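In praise of the sock rack

There are people who bundle their socks into the tumble dryer and think no more of it. I used to be one of them, and I lost so many that I kept a biscuit tin of singles on top of the boiler. Then, in February, I bought a small wooden drying rack from a hardware shop in Durkby, and I have become a complete bore on the subject!

The joy of a rack is that every sock gets its own bit of air. Thick ones need it most. A good plush winter sock can feel dry at the ankle and still be clammy at the toe a day later, so I hang mine with plenty of space and give them a turn before bed. Ribbed socks are far less fuss (and they keep their stretch beautifully if you leave them well away from the radiator).

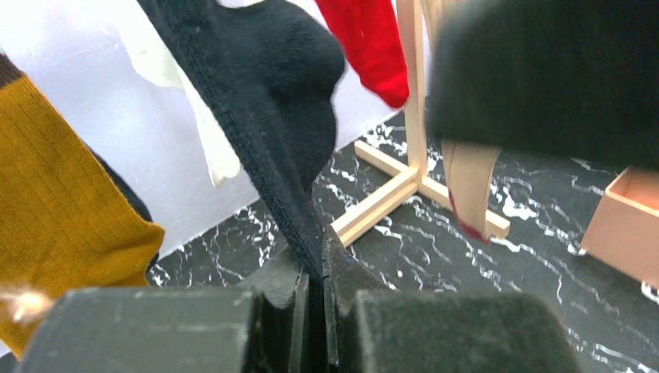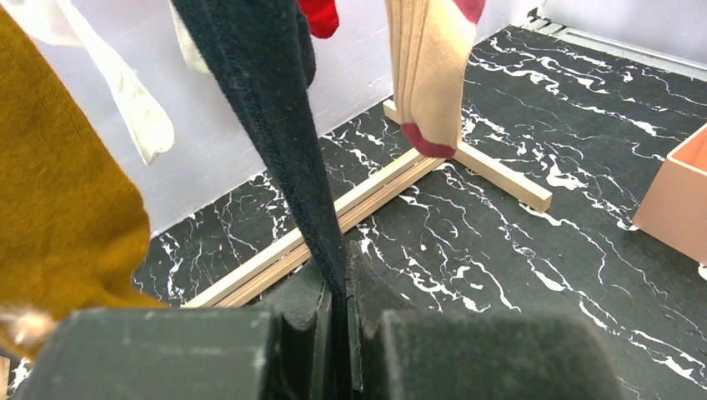 Black, cream and mustard socks hanging near the wooden rack.

Colour is half the fun. My grandmother's housekeeping book, printed in 1961 and all of 258 pages long, gives socks a single paragraph and assumes that every one of them will be grey. What would she make of the market at Rondthorpe, where the hosiery stall has 50 shades in a good week and I have never yet come away with fewer than three pairs? Reds go in a wash of their own the first time or two, please. I learnt that on a white pillowcase.

As for pegs, I gave up the big sprung ones, which leave a dent in a soft cuff, and now use the little Vamden clips, 12 to a card. Hang pairs side by side as you take them from the basket and the sorting is done before you start. When they're dry, fold them once and lay them flat in the drawer. Rolling them into a ball is quicker, I know, and I still do it when I'm late for the bus, but the cuffs do go baggy in the end.

The biscuit tin, by the way, has biscuits in it again.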